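Open Afternoon at Plerkura - Your Questions

I run the open afternoons at the Plerkura workshop, so I get the same questions in my inbox every month (I love them, keep them coming!). I've put my answers in one place. Our next one is in September.

What will I see?

Mostly the tabletop demo, with two arms working over a flowered cloth with dishes and other household stuff on it.

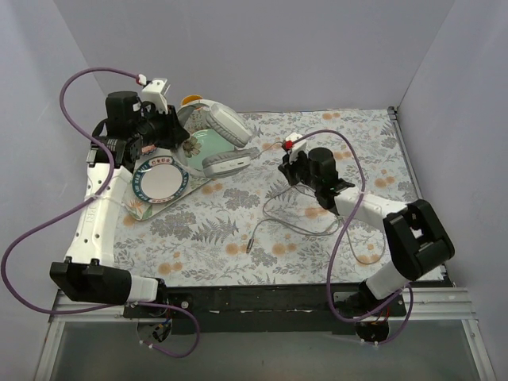
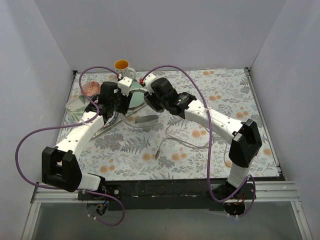
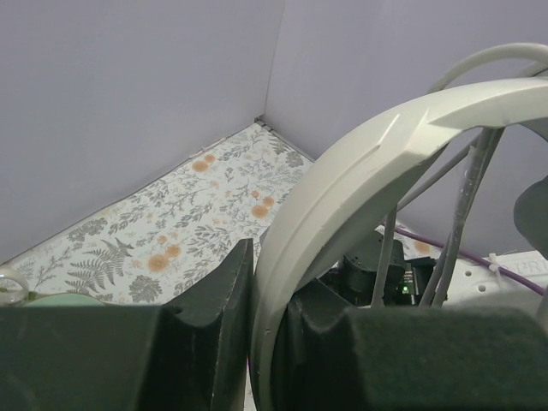

People always want to know if they can get close, and yes, you can! There's a line on the floor and you're welcome to stand right up to it. Please keep hands and bags behind it while the arms are moving.

How long does it last?

Two hours, starting at 2 in the afternoon. You can wander in late or leave early and I won't be offended. The talk is at half past two and it's short - I get nervous and talk fast.

Can I bring my kids?

Please do. Seven and up is the age I'd suggest, mainly on account of the standing around. Little ones are fine too if you don't mind carrying them.

Will something go wrong?

Probably! Last spring an arm spent most of my talk trying to pick up a spoon and the whole room was cheering for it by the end. I don't hide the misses. If a try fails we set things back where they were and go again, and I think that's the part people learn the most from.

Can I drive the arms myself?

Not the ones in the demo, sorry. We do have a small practice arm by the window that we call Voller, and you can move that one with a hand control. The line gets long, so go there first.

Does it cost anything?

Nope, it's free. You do need to sign up, and the list closes a day ahead so I know how many cookies to buy.

Where do I park?

The Birhane Street lot is 500 feet from our door. Come in by the side entrance with the green awning, as the front one stays locked.

Can I take pictures?

Sure, just leave the flash off. And if you get a good one, send it to me, I never have time to take any!

Recent items
Sign up for the September open afternoon
What we learned from a year of picking up spoons
Ovetti evening talks: fall schedule
Directions and parking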